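## 3. Recording demonstrations: processor insertion

Revision of September 20, 2023. Replaces the June draft of this section.

This section covers the collection of demonstrations for the processor insertion task in Trindus. Arm start-up and gripper calibration are covered in Section 2 and must be complete before you begin.

### 3.1 Preparing the cell

1. Disconnect the computer from wall power. Hold the front power button for 3 seconds to drain the supply.
2. Remove the side panel and lay the tower on the slatted bench with the open side up.
3. Seat the fixture plate beside the case.
4. Move the arm to the HOME_OPEN pose, then jog it down over the board at reduced speed.
5. Check that the coiled cable along the wrist has slack at the lowest point of travel.

> **CAUTION:** Keep hands out of the case whenever the arm is enabled. Pause the arm in Trindus before touching the board.

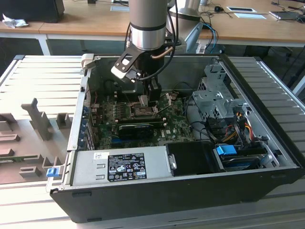

Oanh Sầm asks whether the tower has to sit in exactly the same spot for every episode. It does not. The learned policy needs to see the case in different positions, and a set recorded from a single position trains poorly. Shift the case by up to one rail width between episodes and rotate it slightly in either direction. Keep the whole socket area inside the reach limits shown in the Jistell panel.

### 3.2 Recording an episode

1. In Trindus, select **Task > CPU insert** and enter your operator ID.
2. Confirm that both video streams are live: the fixed view and the wrist view. If either stream shows a dropped-packet warning, restart the Flivel recorder.
3. Open the socket load plate fully.
4. Grip the processor by two opposite edges. Do not let the fingers touch the contacts on its underside.
5. Press **Record**. Wait for the tone before moving the leader handle.
6. Bring the processor over the socket and reduce the tilt as you descend. Move at a steady rate. Long pauses are kept in the data and the policy will copy them.
7. Align the corner mark, lower the processor until it rests in the socket, and open the fingers.
8. Retract straight up and press **Stop**.

> **NOTE:** The wrist view must show the processor and the socket together during the approach. If the fingers hide the socket, turn the wrist and start the episode again.

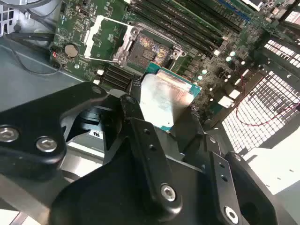 *Photo: Đặng*

> **CAUTION:** Socket pins bend under very light side loads. If the processor touches the socket off-center, lift it before correcting. Never slide it into place.

### 3.3 Labeling the result

Assign one label to each episode before starting the next.

| Label | Use when |
|---|---|
| `success` | The processor is fully seated and released |
| `recovered` | The first approach missed and a later one seated it |
| `fail` | The processor was dropped, left tilted, or not released |
| `void` | A stream was lost or the operator stopped early |

Keep `fail` and `recovered` episodes. They are used to train the success detector. Only `void` episodes may be deleted.

### 3.4 Checking the set

1. Open the session folder and run `trindus verify`.
2. Review any episode in which the two video streams differ in length by more than 2 frames.
3. Compare the episode total with the operator log. The reference set supplied with this release holds 2762 episodes.
4. Inspect the socket pins under magnification. If any are bent, mark the session `hold` and replace the board before recording again.
5. Upload the session. Local copies are retained until the upload checksum matches.

For arm faults during recording, see Section 5.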